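Inicio | Empresa | Sala de prensa | Contacto

Tromdale amplía a los hoteles de Ñahui su programa de reutilización textil

Ñahui, 1 de mayo de 2025. Tromdale ha anunciado la extensión de su programa de reutilización textil a tres establecimientos hoteleros de Ñahui, tras la fase inicial concluida en marzo. El acuerdo, suscrito con la lavandería industrial Stemard, tendrá una vigencia de dos años.

Durante la primera fase se recuperaron 413 kilos de ropa de baño —toallas y albornoces, principalmente—, que fueron destinados a centros de acogida de la comarca.

«La ampliación responde a una demanda sostenida del sector», declaró Felicidad Tan, directora general de Tromdale.
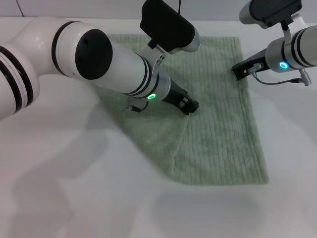 Toalla acanalada de color verde claro.

Los establecimientos interesados podrán solicitar su adhesión en las oficinas de la compañía.

Contacto de prensa: Benedicta Mahama | © Tromdale | Volver arriba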